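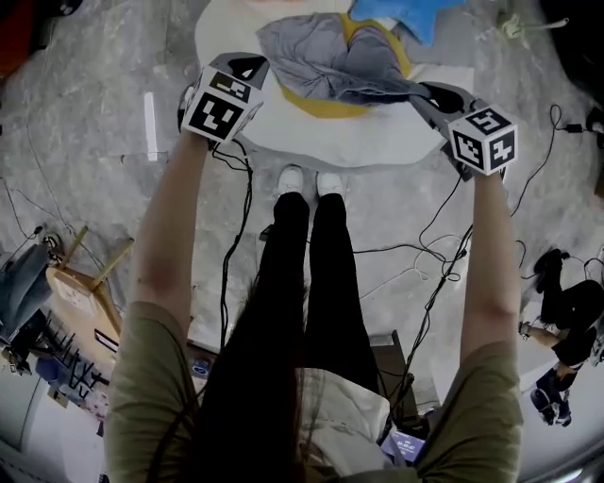 Grey cloth on the white surface, light blue star cushion behind it.

Elasticated waists: flat fold, half fold or roll?

Forum: Storage and Laundry > Folding methods

svrettos
I am re-doing the clothes storage in the playroom and have got as far as anything with an elastic waist. Shirts and T-shirts are solved. I fold those to the width of the drawer divider and they stay put. Elastic waists don't. The band pulls itself in, the fabric below it fans out, and the finished piece is a wedge: thick at one end, thin at the other. Stack a few and the pile leans.

Storage is a Rillenano drawer unit, 750 mm wide, with one drawer set aside for lounge wear. Fabrics are mostly cotton jersey, some brushed on the inside. I sort and fold on the floor because there is no table in there.

What I do now: lay the garment front down, fold one leg over the other, fold the waist to the middle, fold the hem end over it. Results vary. Is there a better order, or should I give up and roll?

e_rasanen
Start from the hem. If the waist goes in first, everything after it is wrapped around a lump. Leg over leg, hem up to a hand's width below the band, then fold in half again so that the band ends up on the outside edge. The wedge is still there but it's much less steep.

Alternate them in the stack as well. Band left, band right, band left.

MiettinenA
Disagree with the last part. Alternating levels the stack but you can no longer see which garment is which from one side. I stand mine on edge in the drawer with the fold upwards and the waistband down. Lean isn't a problem because the neighbours hold each piece up. It needs a reasonably full drawer. Mine holds 14 pairs and starts to slump when half of them are in the wash.

svrettos
Tried hem first on four pairs. Better. The gathered part still springs open on the narrow elastic, less so on the wide.

zprok
Narrow elastic in a casing will always do that, as the cloth is free to bunch along it. Wide elastic stitched through in several rows holds the gathers evenly, so the band behaves more like a strip. Look at the inside. If you see parallel rows of stitching, fold it as you would any other cloth. If there are none, even out the gathers first by pulling the band to full width a couple of times.

Also, pick it up by the band. People grab jersey by the leg and then wonder where the twist came from.
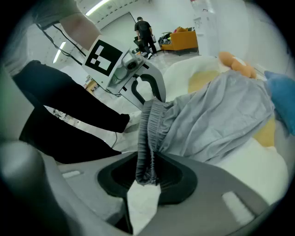

Waistband end, gathers pinched together. Orange plush toy further back.

svrettos
Band first, then, as zprok says. My difficulty is that the gathers collect in one place when the band is held at a single point, and the rest of the garment goes off in creases to one side.

zprok
One point is the trouble. Take it at both side seams, apart, and let the legs hang before you lay it down. Most of those creases will drop out under the weight of the cloth. Held in the middle, the band folds in on itself and you get the ribbed bunch in your second picture.

su_chen_h
Two things from a different direction.

First, the surface. Something padded gives under your hand, so you can't press a crease into jersey properly. I fold on a bare board and the difference with thick fabric is easy to see. If you have to be on the floor, put a sheet of stiff card on top of whatever is there.

Second, clear it. You have a yellow ring under the cloth in the first picture. Any hard edge underneath prints a ridge into the fold, and you'll be flattening it out again.

MiettinenA
The ridge, yes. The board, no. I've folded on a mattress for years and press with the forearm instead of the palm. It's a question of area. Card slides about on a soft surface and is more nuisance than it's worth.

su_chen_h
Card slides if it's thin. Mine is a Cunenano cutting board, the large one, and it stays where I put it.

e_rasanen
For the original question about rolling: fine for travel, poor for drawers. A rolled elastic waist is a cone. It unrolls from the fat end as soon as the next one is taken out. If you insist, roll from the band towards the hem and tuck the last of it into the turn-up, if there is one.

MiettinenA
Agreed on rolling, for once.

svrettos
Rolling is out. I'll keep the hem-first fold, take the band at both seams, and try standing them on edge. The drawer won't be full until August when the winter things come back from my mother's, so I need a filler at one end. Would a shoebox do?

e_rasanen
Shoebox is fine. Cut it down to drawer height or the runner will catch.

zprok
Or a rolled bath towel. It gives a bit as the drawer fills up.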